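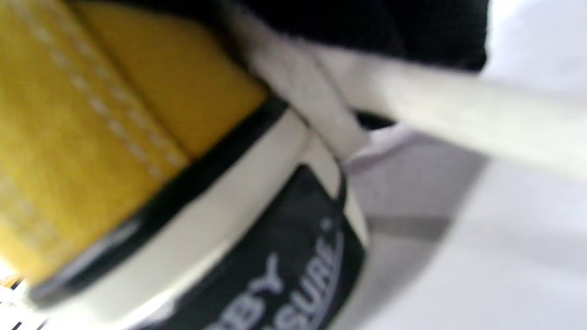 Stitching on yellow material, close up.

About Camell

Camell is a contract testing and repair laboratory for sewn and bonded footwear. We work for shoe brands, importers, uniform suppliers and rental operators. The work falls into three areas: seam and bond testing, incoming inspection, and small-batch repair. We do not manufacture shoes and do not sell them to the public.

The company was formed when two businesses merged. Bramwell was a repair shop that handled canvas and leather work for schools and theaters. Drurnine was a materials lab that tested thread, webbing and coated cloth. The two had shared a loading dock for years before they shared an address. Repair records from Bramwell are still in use, and older clients will see the original job prefix on their paperwork.

What we test

Most of our work concerns the upper and the way it is joined to the sole. Standard services are:

Seam strength, lengthwise and crosswise
Sole bond peel, at toe, waist and heel
Flex testing of the complete shoe
Colorfastness to rubbing, water and perspiration
Eyelet pull-out and lace abrasion
Dimensional checks against the client's size chart

Samples are conditioned overnight before any strength test. Results are reported as individual values with the mean and the range. If a sample breaks at the clamp, the value is marked as a clamp break and the test is repeated where material allows. We do not average clamp breaks into the result.

Clients may request their own pass limits. Where none are given, the report states values only and carries no pass or fail mark.

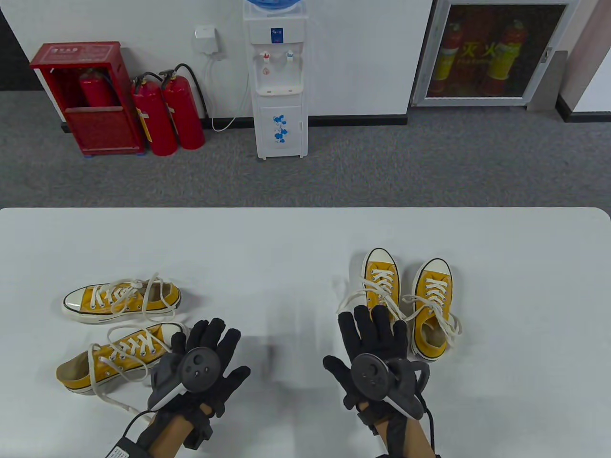
Canvas high-tops laid out on a white table.

Incoming inspection

Inspection is done by lot. The client supplies a purchase order, a sealed reference pair and a list of defects sorted into critical, major and minor. We draw the sample, check each pair against the reference, and issue a report within two working days. Pairs are checked for matching size, matching shade, stitch density, foxing height, glue marks and lace length.

Shade is judged in a light booth under two light sources. A left and right shoe that match under one source and differ under the other are recorded as a mismatch. This is the most common dispute we see with dyed canvas – yellow and red shades in particular – and we ask clients to agree on the light source before the first lot ships.

Lots of up to 300 pairs are inspected at the standard rate. Larger lots are quoted separately. The sample size depends on the lot size and the inspection level chosen.

Records

All job data is kept in Plendus, our in-house tracking system. Each job receives a number on arrival, and the number stays with the samples until they are returned or scrapped. Plendus currently holds over 2708 closed jobs, including those carried over from Bramwell. Reports are stored for ten years. Tested samples are stored for 80 days and then recycled unless the client asks for their return in writing.

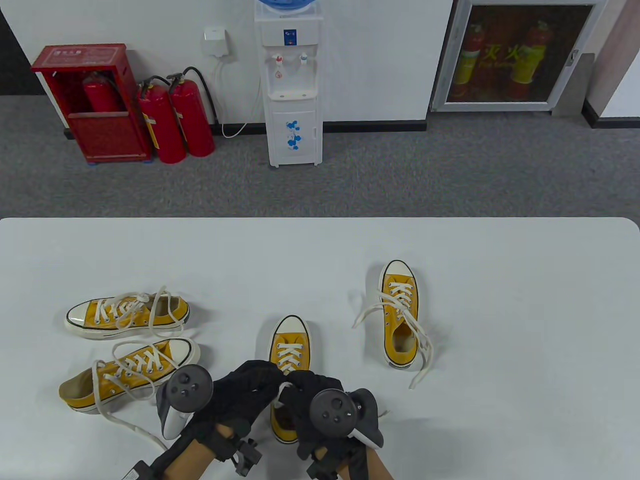

Repair

The repair bench takes batches from rental operators, schools and performing groups. Typical jobs are resoling, toe cap rebonding, eyelet replacement, heel lining patches and new laces. Single pairs are accepted only from account holders.

Shoes should arrive clean and dry, tied together in pairs, with the job form in the box. Forms without a contact number cause most of our delays. Repaired pairs carry a small ink stamp under the tongue with the month of repair.

We do not repair safety footwear. Opening the sole or upper of a rated shoe voids its rating.

Visits and deliveries

The lab is open to clients by appointment. Deliveries go to Dock 2 at the rear of the building, weekday mornings. The flex testing room closes for calibration for one week every March, and flex jobs received during that week are started the week after.

Page last revised January 6, 2020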